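stockroom reset thread. 17 boxes to unpack and shelve before the Udis pickup, 4 done, send coffee

1/ everything that comes in goes in the blue bin on the floor first. then it gets a spot. no more piles by the door
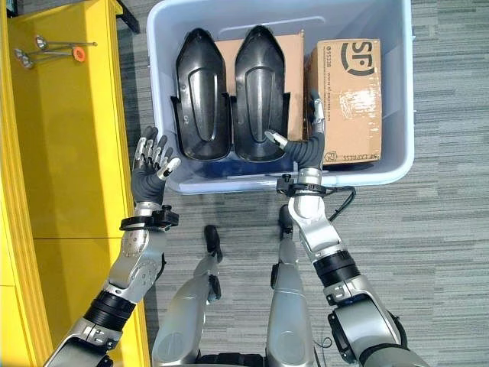
labels are the slow part. half the cartons say Pelholm, half say nothing, one has my old address on it?? keeping the plain brown ones, flattening the rest tonite

2/ tape. buy more tape. also the good scissors are missing again

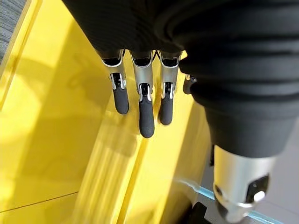

3/ yellow shelves. dark bins live up top now, gap between them so you can get a hand in. lower shelf is for returns ONLY

tried it the other way in February and hated it, could never reach anything 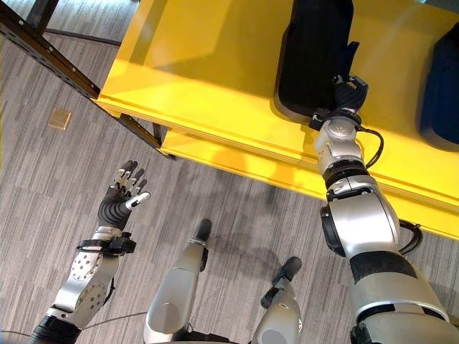 still need lids. Civalance wants 40 for a set which, no. will cut some cardboard to fit and see how long that lasts

ok back to it. floor gets swept tomorow, rest of the shelving after lunch if the order sheet ever prints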